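Speaker notes – "Living With a Light-Colored Tabletop"
Gradstead evening talks, August session, 7:00 p.m. start

Slide 1, title

Welcome everyone, let them settle, remind them the coffee is at the back and that cups may come to the seats (a talk on tables where you can't have a cup of coffee would be a poor sort of evening). Say thank you to the folks from Nuttall who drove over. Phones on quiet, questions any time, hands up or just holler.

Start with the story of my first desk. It came from a closing-down sale at an insurance office, I carried it up two flights with my brother-in-law, and I had a white ring on it before supper. I put a plant over the ring. The plant leaked. By the end of that year I had a ring inside a ring, and I was the kind of person who moved the plant when guests came and then moved it right back again when they'd gone home.

Pause here, people usually laugh, or they look guilty.

Slide 2, what we're covering

Grain and how to read it. Light, and why you should bend down and look across a table before you buy it. Cleaning. Cables. Then the question time, which always runs longer than the talk, so don't rush to get there but don't dawdle either. Last time in Gornton I spent so long on beeswax that we never got to cables at all, and a gentleman had come specially for cables.

Slide 3, grain

Ask the room: who has ever really looked at the top of the table they eat at? Wait for hands. Most of us look at what's on it. Grain is the record of how the tree grew and then of how somebody chose to cut it, and on a pale top you get both of those in a very quiet voice. You have to come close.

Talk about long lines first. Lines that run the length of a board make a table look longer and calmer, and they give you your wiping direction for free. Then the places where the lines dip and bunch together. My grandmother called those "the creek." She had one at her end of the kitchen table and she'd run her thumb down it while she was on the telephone. Let people have a good look at the dip in the middle on the screen, up toward the bright patch, before you go on.
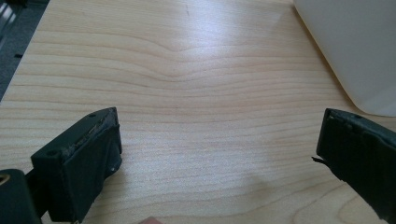
Nuttall group: we were told at the showroom that a dip in the grain is a weak spot and we ought to ask for money off. Is there anything in that?

(That came by note ahead of the evening, so read it out and answer it properly.) My answer is no, not for a table. A dip in the pattern is a pattern. If you run your palm over it and feel a step or a hollow, then you have something to talk to the seller about, and by all means talk to them. If your palm feels nothing, what you have is the nicest part of the table and I would sit at that end. On a veneered top the same goes, only remember the real wood there is thin, so you admire it and you don't sand it. Say this twice. I have met so many people who had a sander and a free afternoon.

Slide 4, light

Go back one slide and point out the glare. Pale wood with any sheen to it will throw the light back at you, and under a strong lamp a patch of it can go nearly white, so that the grain disappears completely. Some people find that cheerful and some get a headache by three in the afternoon. Shift your chair, or shift the lamp to the side, and the honey color comes back.

Mention the Skiltholm reading room here. They had 2 long tables set square under the ceiling lights and everybody complained about the shine and wanted new tables. I suggested giving them a quarter turn first. We did it in ten minutes before lunch, and nobody bought any tables. I'm still proud of that one, can you tell?

The other use of low light is checking your cleaning. Get your eye right down near the level of the surface and look across it toward the window. Every smear will show. It's a humbling thing to do at your own house, I recommend it.

Slide 5, cleaning

Soft cloth, damp, well wrung out, go with the grain. Then a dry one straight after. That's nearly the whole of it and I wish I could make it sound grander, but I've been doing this a long while and it really is a cloth and then another cloth.

Sticky patches: a drop of dish soap in the water, lay the cloth on for a few seconds, lift, wipe. No scouring pads. No mystery bottle from under the sink. For pen marks, try a white eraser first and be gentle, and stop if the color of the wood starts coming off along with the ink.

Hold up the two cloths from the bag. (Put the cloths in the bag!)

Slide 6, cables

Here's the part for the gentleman from Gornton, should he have forgiven me. A work table these days needs a way for wires to get down to the floor, and you can either hang them over the edge, where they catch on your knees, or send them through a hole. I used to hate holes. I thought it was a shame to cut into a nice top. I've come around, mostly because of the caps, which tidy up the cut edge and keep your pencils from going down after the wires.

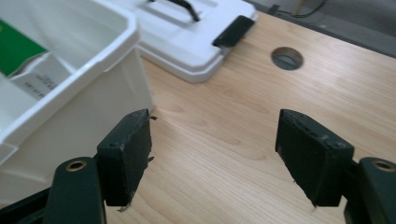 Cable hole with a gray grommet cap, toward the far side of a pale wood top.

Gray sits nicely with honey colors, I think, though somebody always wants to know about brass. Have brass if you love brass.

Where to put a hole: toward the back, off to one side, out of the way of your elbows. Sit at the table for a week before you drill and mark the place with painter's tape. Check what's underneath too, a rail or a drawer, which I once didn't. Lift the cap now and then and wipe around it, crumbs are very fond of that rim.

Slide 7, questions

Handouts are by the door, I printed 200 and I'd love not to carry any home. If the talk has run short, do the beeswax story. If it's run long, skip it and tell them to catch me by the coffee.

Projector remote goes back to the front desk.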